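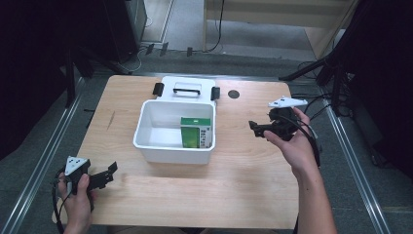 Every June somebody sends me a clip of a machine tidying a kitchen and asks if I've changed my mind. I haven't. This year it was Wamonard, whose chore demo ran 2 minutes and had the music turned up very loud.

My test is dull. Put one small carton in a plastic storage box, fold the lid over, press the clips shut. My kids could do it before they could read. Wamonard says its system has practiced on 3,261 recorded tries, which is more times than I've closed a box in my life, and the published run still leaves out the clips.

The hand is where I get stuck. Two stiff fingers will pinch a carton well enough. A clip wants a push and a bit of feel, and you know it has caught by the snap. Look at the rims on these fingers, all scuffed and chipped, and tell me they'd last a year in my pantry.

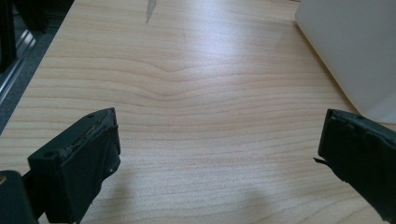
Emília Doležal wrote to say I'm grading the wrong thing. At Gradside they care about 300 boxes a shift going down the line, she says, and a person can walk over and fix the bad ones.

Fair enough for a shop floor — they have a person standing there. At my house that person is me, and I'd already have closed the box.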